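What Happens in a Hotel While You're Asleep?

By Fionnuala Kinsella
Jun 15, 2025

Have you ever stayed in a hotel? If you have, I bet you remember the bed (did you jump on it? I won't tell), and maybe the elevator, and maybe the tiny soaps. When I was little I thought hotels sort of ran by themselves. You went out in the morning and left a big mess of towels and pajamas, and you came back and the bed was flat and smooth again, like magic.

Then I grew up and got a job at the front desk of a hotel in Bornbridge, and I worked there for 5 years, mostly at night. So I can tell you how the magic works. It's people! Lots and lots of people, and a few very large washing machines.

Let's start with the front desk

The front desk is the long counter you see when you walk in. The grown-up you came with says their name, and the person behind the desk looks it up on a computer to find the booking. A booking (some people say reservation) is a promise. The hotel promises to keep a room for you, and your family promises to come and pay for it.

My hotel had 68 rooms. That's a small one! There's a giant place over in Stirerdale that has 1,770, and a friend of mine who worked there got lost on her way to lunch for the whole first week.

After the desk finds your booking, you get a key. Old hotels had real metal keys with a heavy tag on them, so you wouldn't walk off with one in your pocket. Most hotels now use a plastic card.

So how does a plastic card open a door?

I love this part. A lot of key cards have a dark stripe on the back, and that stripe can hold a secret message, a bit like a very short note written in magnets. Other cards have a tiny chip inside with a little loop of wire that you can't see. When I made your card, I put it on a small machine at the desk, and the machine wrote the message. It said something like: "This card is good for room 2 until checkout time."

The lock on the door reads the message. If it's the right room and the right day, click! The green light comes on. If it's the wrong room you get a red light, and you can push that handle all you want.

Cards with stripes sometimes get their messages scrambled by magnets, like the kind on some phone cases. People came down to my desk in their socks all the time with cards that had stopped working. I'd just write the message again and off they went.

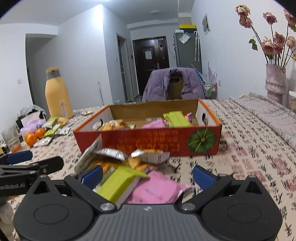

Who's awake at night?

In a lot of hotels there's always somebody at the desk, even at three in the morning. The night worker is sometimes called the night auditor. An auditor is a person who checks numbers, and that was my big job once everybody had gone up to bed. I added up all the money the hotel had taken in that day and made sure it matched what the computer said. If it was off by even a few cents I had to go back and hunt for the mistake. One night it took me until the birds were singing, and it was one orange juice. I had typed it in twice.

The rest of the night was for whatever came up. I found extra pillows. I let in a family whose plane had been so late that the kids were asleep standing up (I didn't know you could do that). I called the taxi for people who had to leave while it was still dark. I also walked up and down every hallway a couple of times, very quietly, to see that the doors to the stairs were shut and nothing smelled like smoke.

And I made wake-up calls! Before everybody carried a phone with an alarm in it, you could ask the desk to ring your room in the morning. You still can in plenty of places. Ask for one next time, it's fun. The phone by the bed rings and somebody says good morning to you. In some hotels it's a recording, but I always did mine in person, and one man used to say "five more minutes, Mom" every single time.

The people with the carts

In the morning the housekeepers come in, and they are fast. A housekeeper's cart is like a closet on wheels. It has clean sheets, towels, toilet paper, trash bags, soap, cleaning sprays and a vacuum cleaner hanging on somewhere.

Housekeepers knock first, and they call out "Housekeeping!" so that you have time to answer. If you're still in bed, or you just don't want anyone to come in, you can hang the sign on the outside of your door. One side usually says DO NOT DISTURB, and the other side asks for the room to be cleaned. Check which side is showing! My brother and I got it backward once on vacation and had a visitor while we were building a fort out of the couch cushions.

When a guest goes home, the housekeeper does the big clean. The sheets come off, the bathroom gets scrubbed, and every drawer gets opened in case something was left inside. You would not believe what people leave. Chargers, mostly. Also one shoe (how do you go home in one shoe?), false teeth, a trombone, and a whole lot of stuffed animals.

If you ever leave your stuffed animal in a hotel, please don't panic. Get a grown-up to call and ask for the lost and found. We kept everything in a cupboard with the date and the room number on it, and the stuffed animals always got to sit on the top shelf where they had a view. I mailed a rabbit all the way to Fleldale once, in April, and I got a thank-you drawing back that stayed on our wall until I left. 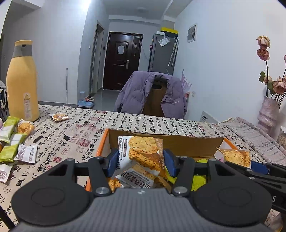
Where do all the towels go?

Down! In many hotels the laundry is in the basement, and some have a chute, which is a long metal slide inside the wall. Dirty sheets and towels go in at the top and land in a bin at the bottom. (No, you can't ride it. I asked on my first day. It's really dangerous and the answer is no.)

The washers in a hotel laundry are much bigger than the one you have at home, and the dryers get very hot. For sheets there's often a machine with a long heated roller. Two people feed a wrinkly sheet in on one side and it comes out flat. Smaller hotels may not have room for all that, so a truck takes the dirty things away and brings clean ones back.

You might have seen a little card in the bathroom about towels. It usually says that if you hang your towel up, you'll use it again, and if you leave it on the floor or in the tub, you'd like a fresh one. Hanging it up saves water and soap and electricity. You don't get a new towel every day at home, do you? I know I don't.

Some words to know

Check-in: when you arrive and get your key.

Checkout: when you give the room back. There's a set time for it, often in the late morning, so the housekeepers can get the room ready for the next people.

Lobby: the big room by the front door, with chairs for waiting in.

Suite: you say it "sweet." It's a set of rooms that go together, or one extra big room with a place to sit.

Bellhop: a person who helps carry your bags. Mr. Ó Ceallaigh, our bellhop, could carry four suitcases and still push the elevator button with his elbow.

Vacancy: an empty room. If a sign outside says NO VACANCY, the hotel is full.

Something to try

Next time you stay in a hotel, find the map on the back of your door or on the wall near it. It shows your room and the way to the stairs. Put your finger on your room and follow the line to the exit, then go out in the hallway with your grown-up and walk it for real. Count the doors as you go. I still do it everywhere I stay, and I usually end up finding the ice machine too!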